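26 avril 2020
Par Lucyna Marciniak

Repris ce matin les chiffres de campagne pour Vikamen. Le client voulait tout mettre sur les réseaux sociaux à partir de décembre dernier, et on l'a suivi, moi la première. Budget de 2000 euros par mois, dont 90 % en publicités vidéo. Résultat sur la période : 544 clics vers la boutique, 34 commandes. Le reste du trafic vient de la lettre d'information, qui ne coûte presque rien et que personne chez eux n'a relue depuis l'hiver.

J'ai fait un tableau par canal. La recherche payante tient bien sur le nom de la marque, beaucoup moins sur les mots génériques, où Odent enchérit plus haut que nous. Je ne vois pas l'intérêt de les suivre. J'ai coupé quatre groupes d'annonces et gardé les deux qui vendent des chaussettes.

Appel avec Śliwiński à onze heures. Ils ont suspendu leurs affiches et demandent si on peut reporter la somme sur l'automne. J'ai dit oui pour la moitié, le reste dépend de la régie. Il faut que je leur envoie ça par écrit demain, avec les nouvelles dates.

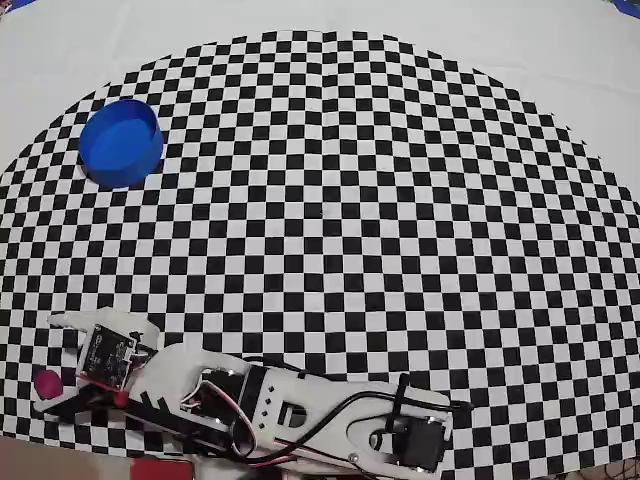 Après le déjeuner, relecture des textes pour Damer. Trop d'adjectifs, et la promesse de livraison n'est plus tenable en ce moment. J'ai enlevé « sous deux jours » partout, y compris dans le pied des courriels, où je l'avais oublié la première fois. Proposé trois objets différents pour l'envoi de mardi prochain, puis j'en ai retiré un qui ressemblait trop à celui du mois dernier.

Question que je n'ai pas réglée : à qui attribuer une commande quand la personne a vu la vidéo, puis ouvert la lettre, puis tapé le nom du site. L'outil donne tout au dernier clic. Pour Vikamen cela avantage nettement la recherche, et je ne veux pas leur présenter ces chiffres sans une note en bas de page. J'ai commencé la note, elle est trop longue.

Arrêté à dix-huit heures. Reste la facture de Damer à refaire, le numéro de commande était faux.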